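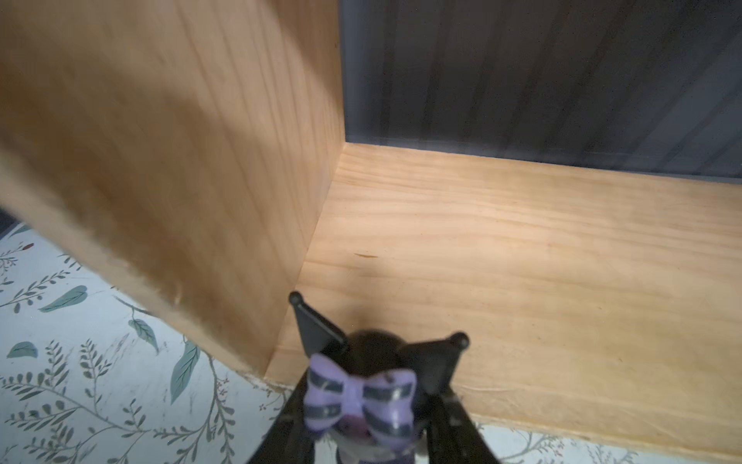
About the Clallidance Equipment Programme

Clallidance is the shared equipment programme of the Tuvivetti Institute of Applied Automation. It advises the teaching departments on the purchase of robot arms, grippers, cameras and enclosures, holds the budget for them, and plans their replacement. Departments remain responsible for their own teaching and research. The programme is responsible for what they teach and research with.

Our remit

Any department may apply to the programme for new equipment. Applications are received each January and are considered together, so that similar requests can be combined into a single order. An application must state the task to be carried out, the space available, the power supply and the number of hours per week for which the equipment will be in use. Applications that name a model without describing a task are returned to the department.

Small items are treated separately. Shelving, baskets, floor coverings, cable, fixings and the toys and household objects used in handling work may be bought by departments directly, up to a limit of 1000 euros a year for each enclosure. Receipts are sent to the programme office at the end of each term.

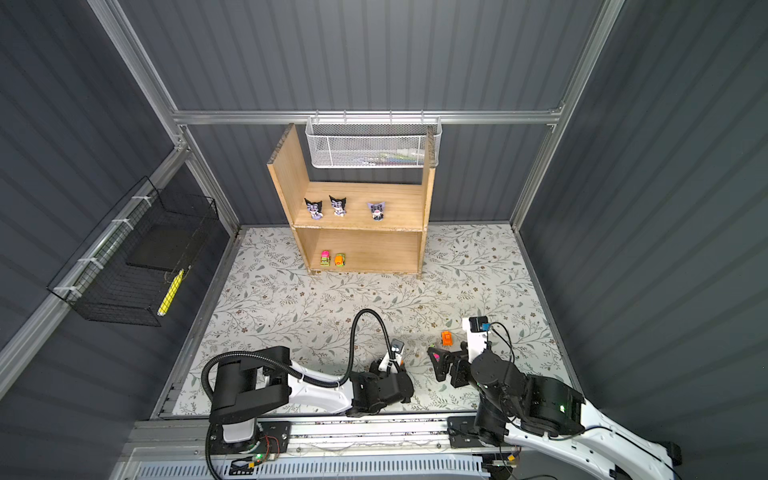
Two arms on a shared base rail, with shelf unit and toy figures.

How we plan

Arms and grippers are budgeted over six years and cameras over five. The purchase price is entered in the first year, and spare parts, finger replacements and cabling are entered in every year that follows. Earlier plans left these costs to the departments, and arms stood idle while money was found for minor repairs. Each enclosure now carries its own maintenance line, which may not be spent on anything else.

Two-arm enclosures are costed as one unit. The quotation must cover both arms, the base rail, the frame, the wall panels, the cameras and the computer, together with delivery and installation. Quotations for arms alone are not accepted, as they have proved a poor guide to the final sum. 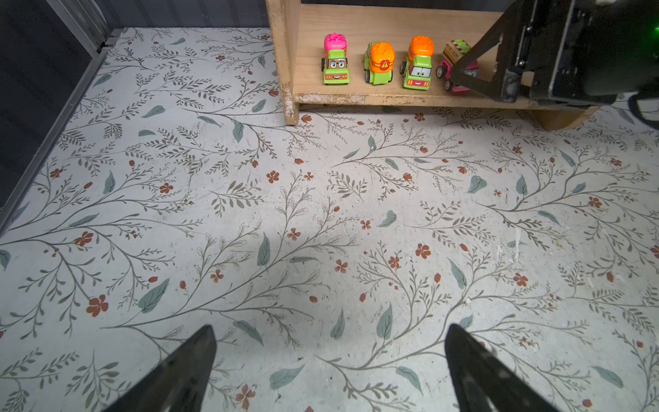
Handling work also wears out the things being handled, and departments are asked to allow for this. A sum of 200 euros per enclosure is set aside yearly for replacement objects and surfaces. It may be carried over once.

Suppliers

Framing and panels are ordered through Gronedura under a standing agreement. Control cabinets and wiring are supplied by Ko. All other purchases above the small items limit require written quotations from at least two suppliers, and the lowest price is weighed against the cost of spares and the length of the warranty.

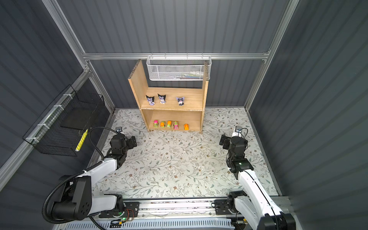
One department head wrote in response to the last review that the maintenance line had been the most useful change, although she would still like to see staff training given a line of its own. The programme has agreed to bring a proposal on training costs to the next planning round.

Contact

Enquiries about applications, loans between departments and the disposal of old equipment should be sent to the Clallidance office at the Tuvivetti main building. Application forms are available from the office and from department secretaries.

This page was last revised on Monday, June 14, 2021.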